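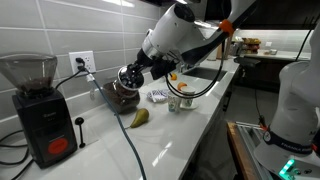 커피 조리대 정리 및 원두 보관 점검

2020년 4월 6일
장소: Nalteo 공용 주방, 조리대 벽 쪽 구간
기록 공유: Lyle Tillman
검색 노트 검색 검색어 입력

목적

원두 보관 위치를 정하고 그라인더 주변 배선을 다시 잡는다. 지난 기록에서 미결로 남은 항목은 용기 간 냄새 이행, 호퍼 잔량 처리, 그라인더 전원 코드 경로. 물 쪽(필터, 석회)은 Gasham 노트에 따로 있으므로 여기서는 다루지 않음.

현재 상태

그라인더는 벽 콘센트에 직결. 호퍼에 원두가 소량 남아 있음. 호퍼가 투명해서 잔량 확인은 쉬운데 빛이 그대로 들어가는 구조라 보관 용도로는 부적합. 호퍼에는 당일 쓸 양만 넣기로 한 규칙이 있으나 지켜지는지 확인할 방법이 없다. 잔량 기록지를 붙일지는 보류.

원두 유리병은 그라인더와 떨어뜨려 놓고 씀. 뚜껑은 둥글고 은색 테가 있는 것. 병을 열고 닫는 자리와 분쇄 자리가 붙어 있으면 미분이 뚜껑 테에 앉는다. 전에 패킹을 뺐을 때 안쪽 홈에서 미분이 굳은 채 나왔고 솔로는 떨어지지 않아 나무 이쑤시개로 긁어냄.

계량 스쿱은 그라인더 본체 옆에 세워 둠. 병 안에 넣어 두는 방식은 중단. 손잡이에 손기름이 묻은 상태로 원두에 들어가는 것이 문제. 세워 두면 자주 넘어질 것으로 예상했는데 실제 사용에서는 불만이 없었음.

배 하나가 유리병 바로 앞에 있음. 과일은 원두 근처에 두지 않는 것으로 한다. 밀폐가 되면 영향이 없겠지만 병을 여는 동안은 밀폐가 아니다. 과일 접시 위치는 미정.

잔은 종이컵과 머그가 같이 나와 있음. 머그는 받침과 함께 둔다. 받침만 따로 쌓아 두면 결국 다른 용도로 쓰이고 돌아오지 않음. 푸른 무늬의 흰 접시는 원래 스푼 받침용인데 간식 접시로도 쓰는 듯. 용도를 적어 두지 않은 쪽 책임이므로 라벨을 붙이거나 접시를 바꾼다.

계량

저울: Nakamura, 용기 무게 차감 후 측정.
입고 직후 원두 순중량 983 g.
다른 용기로 옮긴 뒤 재측정에서 2 g 감소. 바닥과 깔때기 벽에 남은 양으로 본다. 깔때기를 털어 다시 재지는 않았음. 저울 영점은 옮기기 전에만 확인했고 후에는 확인하지 않았으므로 이 차이에 큰 의미를 두지 말 것.

옮겨 담기 순서(이번 작업 기준)

- 그라인더 전원을 끄고 플러그를 뺀다.
- 호퍼 잔량을 먼저 비운다. 새 원두 위에 붓지 않는다.
- 받을 용기는 마른 천으로 안쪽을 닦는다. 물세척한 용기는 하룻밤 엎어 두고 다음 날 사용.
- 깔때기를 끼우고 나누어 붓는다. 한 번에 부으면 목에서 걸린다.
- 용기 입구와 패킹 홈의 미분을 솔로 제거.
- 뚜껑을 닫고 날짜 라벨. 라벨은 뚜껑 말고 몸통에 붙인다. 뚜껑끼리 바뀐 적이 있음.

분쇄도는 눈금 4로 되돌려 놓음. 작업 전 눈금은 적어 두지 않아서 알 수 없다. 다음부터는 손대기 전에 적을 것.

벽 쪽 용기

스윙톱 형식 뚜껑의 큰 유리 용기는 벽면 타일 앞에 둔다. 손이 닿는 거리로는 조금 멀지만 앞쪽에 두면 팔꿈치에 걸림. 걸쇠 장력은 패킹 두께에 따라 달라지므로 패킹을 교체할 때 걸쇠도 같이 본다. Tromdale 교체용 패킹은 기존 것보다 단단해서 처음 며칠은 닫을 때 힘이 든다. 한쪽으로 눌러 닫으면 패킹이 밀려 나오니 가운데를 누르고 걸쇠를 건다.

콘센트 코드는 물건 뒤로 내려오게 되어 있다. 용기를 벽에 바짝 밀면 코드가 눌린다. 용기 뒤에 손가락이 들어갈 정도의 틈을 남길 것. 코드 피복에 눌린 자국이 있는지는 용기를 전부 들어내야 볼 수 있어 다음 대청소 때로 미룸.
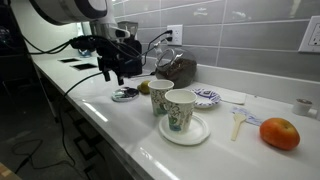

벽면 타일 앞의 큰 유리 용기. 내용물은 아래쪽에만 있음.

이 용기는 윗공간이 많이 남는다. 같은 양이라면 작은 용기로 옮기는 편이 낫다는 것이 Lyle 의견. 동의하지만 작은 용기는 입구가 좁아서 스쿱이 들어가지 않음. 스쿱을 작은 것으로 바꾸면 계량 횟수가 늘고 오차도 같이 늘어난다. 당장은 큰 용기를 유지하고, 채우는 양을 늘릴지는 소비 속도를 보고 정한다.

냄새 이행 확인은 간이로 진행. 빈 용기를 닫아 2일 둔 다음 열어서 맡는 방식. 유리 쪽은 거의 없고 패킹에서 묵은 기름 냄새가 났음. 패킹만 중성세제로 씻어 같은 방법으로 다시 보니 줄었으나 완전히 없어지지는 않았다. 맡은 사람이 나 하나라 객관성은 없음. 비교용으로 새 패킹을 따로 닫아 둔 용기가 필요한데 남는 용기가 없어 하지 못했다.

투명 사각 용기

원두를 가득 채워 쓰는 쪽. 벽이 투명해서 양을 보는 데는 유리하고 차광은 전혀 안 됨. 가득 채운 상태에서는 윗면 쪽 원두가 먼저 공기에 닿으므로 위에서부터 소비하면 큰 문제는 없다고 판단. 보충할 때 아래쪽에 묵은 원두가 계속 남는 것은 문제. 완전히 비운 뒤 보충하는 것을 원칙으로 한다. 바닥에 조금 남았을 때 위에 붓고 싶어지는데 이 조금이 몇 달 가는 일이 있었음.

모서리 안쪽은 천이 잘 안 들어간다. 면봉으로 닦고 마른 면봉으로 한 번 더. 알코올은 쓰지 않는다. 용기 재질을 아직 확인하지 못했고, 바닥의 각인을 읽으면 될 일인데 채워진 상태라 뒤집지 못함.

크롬 면은 지문이 바로 남는다. 연마제 사용 금지. 극세사 천으로 한 방향으로만 닦고, 물얼룩은 희석한 구연산을 천에 묻혀 닦은 뒤 물걸레로 마무리. 분무기로 직접 뿌리면 원두 쪽으로 튈 수 있음.

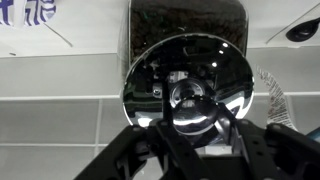

원두가 찬 투명 사각 용기와 크롬 원반.

조리대 표면

흰색 광택면이라 물기와 기름기가 반사로 드러난다. 비스듬한 각도에서 보면 위에서 볼 때 안 보이던 얼룩이 보임. 점검은 허리를 낮추고 앞쪽 모서리를 따라 본다. 커피 얼룩은 마르기 전에는 물걸레로 충분. 마른 것은 젖은 천을 잠시 올려 두었다가 닦는다. 긁지 말 것.

미분은 마른 솔로 먼저 모으고 그다음 물걸레. 순서를 바꾸면 타일 줄눈까지 갈색 물이 번진다. 줄눈은 밝은 색이라 한 번 들면 지우기 어려움. 조리대와 타일이 만나는 선의 실리콘은 이번에 손대지 않음.

배선

그라인더 뒤쪽 검은 코드는 본체 아래로 여분이 깔려 있다. 여분을 감아서 묶되 너무 촘촘히 감지 않는다. 벨크로 끈을 쓰고 케이블 타이는 쓰지 않음. 본체를 당겨 청소할 때마다 풀어야 하기 때문.

조리대를 가로지르는 청회색 케이블은 유리병 가까이로 지나간다. 병을 들고 놓을 때 밑에 끼지 않게 주의. 경로 변경은 이번 범위 밖.

미결

- 과일 둘 자리
- 푸른 무늬 접시의 용도 표기
- 사각 용기 재질 확인(비웠을 때 바닥 각인)
- 벽 쪽 코드 피복 점검
- 새 패킹 비교. 용기 확보 후
- 호퍼 잔량 기록지를 붙일지

패킹은 5월에 다시 본다. 그때 단단함이 그대로면 Tromdale 대신 다른 것을 찾을 것. 분쇄도 눈금 기록은 다음 작업부터 바로 적용. 눈금을 바꾼 사람은 값과 이유를 이 노트 아래에 적고, 이유가 없으면 값만 적어도 됨.

추가: 솔 2개 중 털이 짧은 쪽을 커피 전용으로 정함. 손잡이에 표시했음. 긴 쪽은 싱크대용.

Nalteo 작업 노트 | 문의: 공용 주방 담당 | © Nalteo | 맨 위로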